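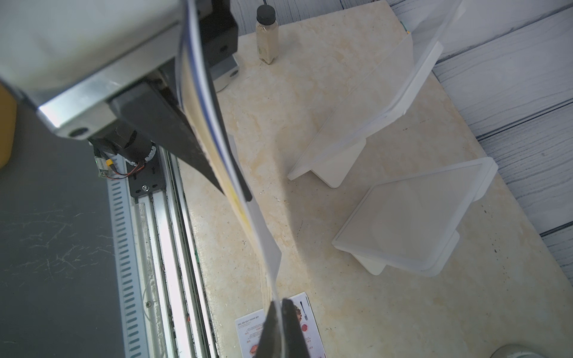 Regular readers will be aware that I have kept a record of restaurant chain menus since 2011. The spring changes at Modise have now reached all 62 of its branches, and I set out my findings below.

The principal change concerns the breakfast wrap, which has been withdrawn and replaced by a folded flatbread with egg, spinach and a choice of two sauces. It is served until 11.30 am. I ordered it at the Brestness branch on two occasions, once with the tomato sauce and once with the pepper. The tomato is the better of the two. The pepper sauce had been applied heavily and the flatbread did not hold together well enough to be eaten by hand.

The price has risen by 50p. Customers who previously added a hash brown to the wrap will find that it must now be bought separately, and I consider this a poor decision.

The chicken burger remains on the menu with a new bun, supplied by Prirkeo. It is softer than its predecessor and a little sweet. My correspondent Birthe Briem, who has followed these matters for longer than I have, regards it as an improvement. I am not persuaded, although I accept that the old bun was often dry by the evening.

It is also possible to request items that do not appear on the board. At Brestness the staff will prepare the burger with the breakfast egg, provided that the request is made before the morning service ends. I am told that the Dronetti branch declines to do so. There is no published policy on the subject, and my enquiry to the head office in March has not been answered.

Portions of chips appear unchanged. The lemon drink has been discontinued.

The full record now stands at 312 entries, of which 31 relate to Modise. Corrections may be submitted in the usual way, with the branch and the month of the visit clearly stated. The dessert menu will be covered in June, when the new ices go on sale.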